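Chapter 7
Two Fingers and a Table

Reading time: 6 minutes

I built my first gripper on the lid of a chest freezer. It was the only flat thing in the house that my family had agreed to let me drill near, and it hummed the whole time, so every measurement I took had a little wobble in it. I mention this in case you've been putting off this chapter until you have a proper bench. Don't wait! By the time I had a proper bench I had already made most of the mistakes I'm going to tell you about, and the bench would not have saved me from any of them.

In the last chapter we got the arm to go where we told it. If you did the exercises you should have something that can reach over a tabletop, stop, and come back to the same spot more or less. It can't do anything when it gets there yet. So now we give it a hand, and the hand is going to be as simple as I can get away with: two fingers, side by side, that open and close in a straight line.

People in our shop always ask for more fingers. Manouchehr Akbari drew up a lovely three-fingered one the winter I joined, with a little tendon running down each finger, and we spent most of January trying to keep the tendons from jumping off their pulleys. It did pick up a tennis ball. Then it would not let go of the tennis ball. We still have the drawings, and if you finish this book and want to try it, write to us and we'll send them. But for a first hand, two parallel fingers will pick up a surprising number of things, and when they fail you can usually see why.

What you'll be doing

We'll start with the fingers themselves – how long, how thick, and what shape the tips should be. Mine are squared off at the end. I tried rounded tips first, since they looked friendlier, and small flat pieces rolled out of them every time. Square tips give you a flat patch to press with. They also catch on the table if you come down too low, so a good chunk of this chapter is going to be about height.

Then we'll get to the mount. The fingers bolt to a body, the body bolts to the wrist, and every one of those joints is a chance for things to end up crooked. Ardalan Arabzadeh has a habit I've copied: he puts a dab of paint across each joint once it's lined up, so that if something slips he can see the line has broken. Nail polish works. I use orange.

After that comes the part I like best, which is practicing on a simulated table before you risk the real one. I resisted this for years. I thought a computer model of my gripper was a way for people who didn't like sawdust to feel included, and I said so, out loud, in a room with Tahmineh Dehghan in it. She let me finish. Then she asked how many fingers I'd snapped that month, and I went and got a chair.

You don't need anything fancy for the model. If your computer is older than your kids it may take a while to draw the shadows, and you can turn those off. I leave mine on. A shadow sliding over the tabletop is a handy clue to where the arm is, especially when you're looking from behind the hand and the hand itself is blocking half your view. That is the view we'll use most in this chapter, by the way. It takes some getting used to. You're looking out along the fingers at whatever they're about to grab, a bit like looking down your own arm when you thread a needle.

Things to pick up

Choose small, dull objects with flat sides. I use dominoes and little blocks. They don't roll, they don't break, and you can tell at a glance which way they're turned. Please don't line them up in a tidy row. I did that with my first practice table and got a program that was terrific at tidy rows. Dump them out near the fingers and leave them how they land, some tilted, some partly hidden behind a finger, and make the arm deal with it.

The parts list is at the back of the book, but two things are worth ordering now because they take forever to arrive. One is the finger screws, which I get from Clodwood (ask for the short ones, the long ones poke through). The other is the little motor, and for that I use whatever Skindard has in the bargain bin. My total for the hand came to 36 dollars, not counting the nail polish. Hamidreza Shirazi did his for less and will tell you so if you meet him.

Before you start

Keep a notebook next to the arm. Write down each try, what you changed, and what you thought would happen. I know, I know. I skipped this for my whole first build and then could not work out why the thing had worked fine before supper and not after. When I finally started writing things down I got to 1625 tries with the practice table before I filled the book, and I still flip back through it when something goes funny.

Change one thing at a time, too. If you move the fingers closer together and also slow the motor, and the grab gets better, you've learned next to nothing. Rhydian Hughes has this written on a strip of masking tape over our bench, in worse language.

Your first job is to load the practice table, bring the hand down until the fingertips are just past the nearest block, and stop there. Don't close the fingers yet. Look at the gap between them and ask yourself what would end up inside it if they shut right now, and what would get shoved out of the way. Write down your guess. We'll close them in section 7.1.

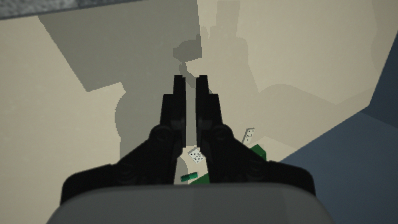 Dornuvgate Shared Workshop – Robot Arm Club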